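# Where Does Your Jumper Live? All About Coat Racks

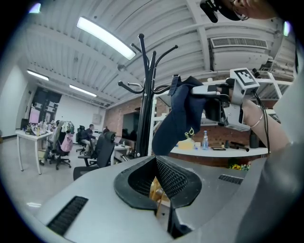
*Dark blue clothing and a tall black coat rack with curved hooks.*

When you come in from outside, what do you do with your coat? Do you hang it up nicely, or does it end up on the floor, all in a heap with one sleeve inside out? (Don't worry, mine used to land on the stairs, and my poor grandmother in Bramport was forever stepping over it.)

A coat rack is a bit like a tree for clothes. It has a tall pole in the middle, which we can call the trunk, and hooks that reach outwards at the top like branches. Look at the way the hooks curve! If they were straight and pointed down, your coat would slide right off. A hook that bends upwards makes a little cradle for the cloth to rest in.

**Why doesn't it fall over?**

Sometimes it does! If you put all the heavy coats on one side, the rack starts to lean, just as a see-saw tips when 2 big children sit on the same end. So share the weight out - one coat on this side, the next coat on the other - and your rack will stand up much better.

**What are folds?**

Cloth is soft and bendy, so when you hold it up by one part, the rest hangs down in folds. Gravity is pulling on it all the time. Try it with a tea towel: pinch it in the middle, lift it up and see what shapes you get. Now pinch it by a corner. Are the folds the same?

**Have a go**

Find the loop inside the collar of your coat and pop it over a hook. No loop? Use the hood, or let the back of the collar sit on the hook. Ask a grown-up if the hook is too high for you, and please don't climb the rack!

*Written by Elīna Kalniņš*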